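The Ferry Office

Ebony Nepia took the job at the ferry office because the bus stopped outside it. The town of Ornolport had two other places hiring that spring, and both were up the hill.

The office sold tickets and kept the lost property. Jarrah Donnelly had run it for 30 years. He showed her the till, the kettle, and the gray ledger where everything left on the boats was written down with a number. The last number was 1,887. The numbers had started before his time, he said, and he had never felt like going back to one.

"People come for umbrellas," he said. "They come for phones. For the rest, they mostly don't come."

He retired on a Friday and left his cardigan on the hook. Ebony wrote it down as 1,888 and put it on the shelf.

The winter timetable was still up in the window. She changed it. She learned which commuters wanted to talk and which ones pushed the money through the slot without looking. The morning boat was usually late coming back from Grīnberga, where it had to wait for the school bus, and she got used to saying so.

On her third week a woman came in and asked about item 321. She had the number on a slip of paper folded so many times that the creases had gone through. Her name was Bianca Căpraru. The slip had been her mother's, she said, and she had found it in a coat.

Ebony looked in the ledger. The entry was in brown ink, in a hand that was not Jarrah's. It said: hat, lady's, with flower. Nothing was written in the column for collected.

"I can look," Ebony said. "It might take a while."

"I have until the 3 o'clock boat."

They looked together, which was against the rules. The back room had shelves up to the ceiling and one bulb. The old items were in boxes from a tea company, Odico, and the numbers on the boxes did not go in order. Bianca held the ladder. She said her mother had crossed every Saturday for a year, when she was young, and would never say who she went to see. Then she had married Bianca's father and had not liked boats.

"Did she ever talk about a hat?"

"She didn't wear hats."

The box was on the bottom shelf behind a folded stroller. The hat had gone to pieces. The brim came away when Ebony lifted it, and the felt left dust on her hands. She carried what was left out to the counter, where the light was better, and got a sheet of clean paper to put it on. 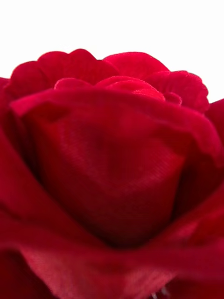 Bianca did not say anything for some time. A man came in for a return ticket and Ebony served him at the far end of the counter. When she got back, Bianca had moved the felt to one side and was bent over the flower. It was a rose, made by somebody or by some machine, and it was still a deep red. The edges of the petals were ruffled and had gone a little fuzzy, with small fibers standing up along them. She touched one and took her finger away.

"I thought there might be a name in it," she said.

Ebony turned over the pieces of the hat. There was a shop label, too faded to read, and that was all.

"You have to sign for it," she said. "I'm sorry. It's the ledger."

Bianca signed in the column for collected. She asked if she had to take the felt too, and Ebony said no. She put the rose in her coat pocket, then took it out again and carried it in her hand down to the boat.

Ebony swept the dust off the counter. At four Jarrah Donnelly came in for his cardigan, and she made him sign as well.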